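FOR IMMEDIATE RELEASE
Wednesday, February 4, 2026

Gradel Would Like a Word About Your Dish Rack

Household goods maker Gradel today announced the Duris, a dish rack for people who own 14 plates and a counter built for 2. It goes on sale in November, following 212 days of kitchen trials in which a great many mugs were washed, several of them on purpose.

The company has long held that a rack should hold dishes and otherwise keep quiet. White-coated wire, bent into prongs and loops, remains the house style — chrome was discussed, briefly.

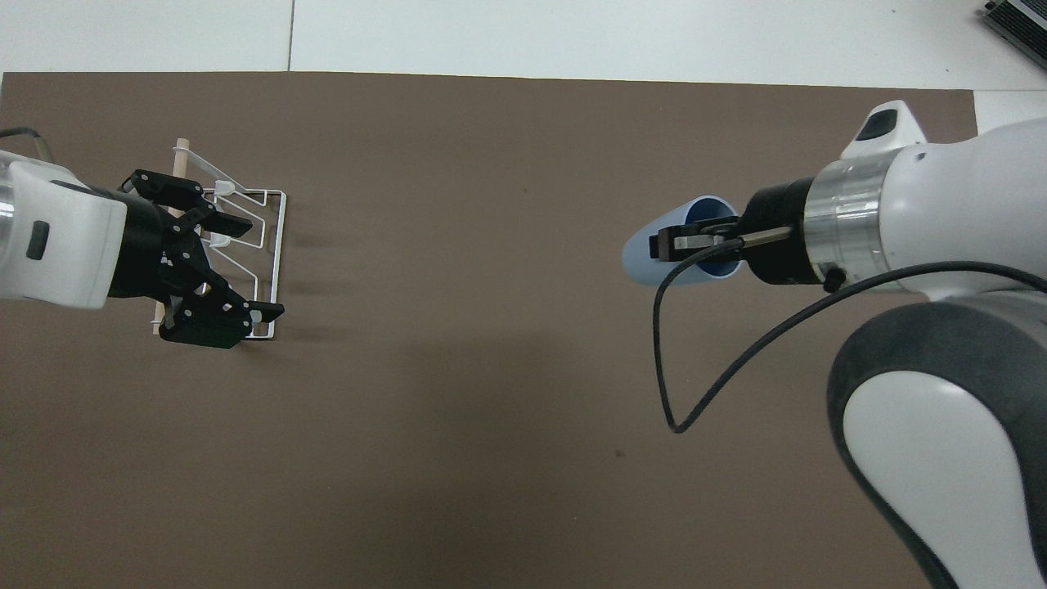

Can it be stored upright when the dishes are put away?
Stand it on end in a cupboard or beside the fridge, and put a mat under it if you care about your floor.

The first run is limited to 1,000 racks, sold through the Dakum home stores. Gradel has no plans for an app.

Press inquiries: Tamošiūnaitė Communications, weekdays, after the breakfast things are done.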